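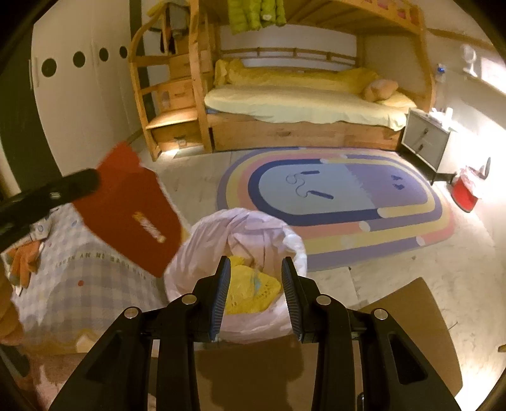
Obi bedroom clearing trials – FAQ

What does the task involve?
Putting packaging into a lined waste bin using two hand-held grippers.

How many demonstrations were recorded?
300, with 81 held back for testing. Telness homes supplied 6 bedrooms.

Why vary the rooms?
Policies trained in 2 rooms favoured familiar floor colours. Tetier, our baseline, showed the same behaviour.

Is the liner modelled?
No. The Wokemov encoder sees only wrist views – no depth, no mesh.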